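Pre-Session Inspection Checklist: Gear Placement Study, Cell 2
Ukbridge Assembly Research Group, Hamton site

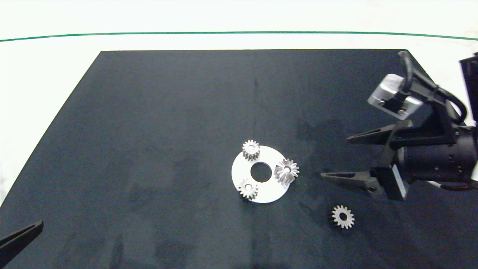 Reading time: 2 minutes

Scope
This checklist applies to every session of the Stondano trials, in which a policy trained on recorded demonstrations is compared with a scripted baseline on the same gear placement task. It is to be completed before the first trial of the day and again after any stoppage longer than 10 minutes. Comments from the December review are given under each item.

1. Work surface
Mat covers the working area and lies flat. Folds pressed down by hand.
Result: Pass, with comment.
Comment: Faint creases remain in the dark blue mat, including a fold line running down from the upper edge near the centre. Replace the mat if a crease lifts enough to tilt a gear.

2. Plate
Ring-shaped plate lies flat, central hole clear.
Result: Pass.
Comment: The plate is not fixed down in this series. Its position is to be logged at the start of each trial.

3. Gears
Three gears on the plate and one on the mat. Teeth free of burrs, bores free of debris.
Result: Pass, with comment.
Comment: Gears may overhang the rim of the plate at the start of a trial, as the bevel-style gear does at the right-hand side. Overhang is part of the test condition and is not to be corrected by the operator. The loose spur gear must be clear of the plate.

4. Gripper fingers
Fingers open fully and close without scraping. Tips straight. Screws on the gripper body checked with the torque driver.
Result: Pass.
Comment: Finger pads are to be inspected again at 3,000 grasps. The count is kept in the Fiore log.

5. Cables
Cables at the wrist secured, with enough slack for full rotation.
Result: Action required.
Comment: The loop above the gripper body must be checked at both ends of travel before the arm is run at trial speed. One operator moves the arm; a second watches the cable.

6. Second gripper
Parked position confirmed. No contact possible with the plate or the other arm.
Result: Pass.

7. Emergency stop
Tested from both operator positions. Arm brakes hold.
Result: Pass.

Note on results
Of the 66 trials in the first series, those run after a failed item 1 or item 5 have been left out of the comparison. They are stored separately and should not be merged with later sessions.

Completed sheets are to be placed in the cell folder by 17:00. Open actions are reviewed each Monday.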